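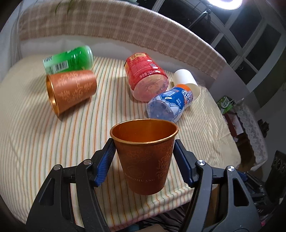
Ruslow Recipe Cards

Text of 454 handwritten recipe cards, typed up from two family boxes and one church cookbook binder. Version of December 5, 2019.

Contents
cards.csv holds one row per card: id, title, box, language, ingredients, steps, notes.
units.csv maps the old measures to grams and milliliters.

Languages
346 cards are in Polish, the rest in English. Spelling is kept as written, including crossed-out words, which are marked with a tilde.

Known problems
34 cards have no title. We used the first ingredient instead.
"Glass" is treated as 250 ml everywhere. Danuta Bednarek thinks the older cards mean a smaller glass.
Oven heat is often just "medium" and was left alone.
Cards about canning have not been checked for safety. Don't follow them without a current guide.

Credits
Typing: Kazimiera Sikora, Zulema Vergara. Unit table: Danuta Bednarek.

License
Free to use and change. Please keep the credits with any copy.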